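About Rosow Community Pantry and Kitchen

Our story

If you've ever walked past the old bakery at 101 Likar Street and caught a whiff of soup, chances are that was us. Rosow began when Noelia Alcaraz and Tiina Vuorinen, who had been neighbours for years without sharing more than a wave over the fence, got talking one April about how much fruit was going to waste on the trees in their street. Noelia had a lemon tree she couldn't keep up with, Tiina had a chest freezer and a very large pot, and between them they made far more marmalade than two households could ever eat (we still find the odd jar at the back of a cupboard).

They gave most of it away, and people came back with empty jars and bags of whatever was growing at home. Before long there was a shared lunch, then a second one, and then a lease on the bakery, which had a good oven, a leaky roof and a landlord with a soft spot for plum cake. The roof has been mended. The oven is still going, touch wood!

What we do

We run a pantry, a kitchen and a small cooking school, all under the one roof. The pantry is open to everyone in the neighbourhood and you don't need a letter or a card to use it. Come in, have a cuppa if you'd like one, and take home what you'll cook.

Shared lunch goes on the table at half past twelve, and it's always built around whatever has come in that morning, so we can't promise a menu. Our cooking classes run for five weeks at a time and cover the everyday things: stock, bread, pickles, a decent pot of beans, and what to do with a glut of citrus in winter. Rafia Kakakhel teaches most of them, and her preserved lemon class fills up so quickly that we now offer it twice a season.

We also look after the Ko Lane garden, where we grow herbs, silverbeet and more zucchini than is sensible.
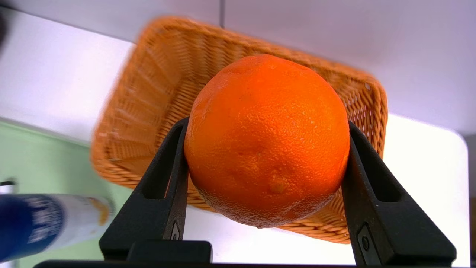
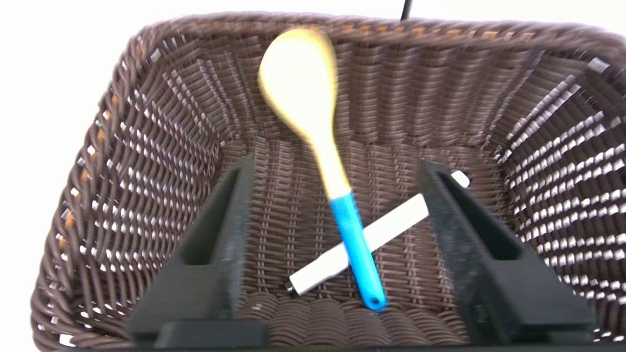
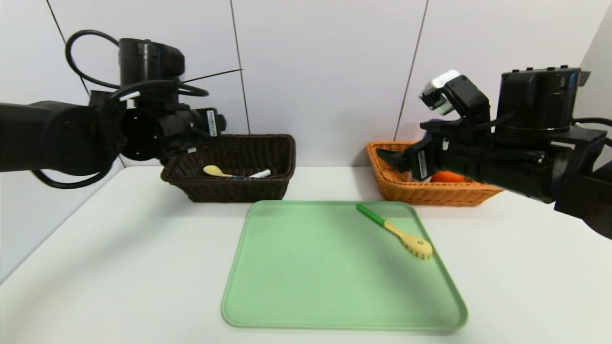

Who you'll meet

Gyu-bin Ma keeps the kitchen running and is usually the first face you'll see in the morning. Ji-hoon Kwon looks after the pantry shelves and the garden roster, and he'll happily talk compost with you for as long as you can stand there. Noelia and Tiina are both still very much about, mostly near the stove.

Come and say hello

We'd love to see you, whether you have a boot full of grapefruit, a free morning, or just an appetite. Fruit and veg can be dropped at the side door before ten, and clean jars with lids are welcome at any time.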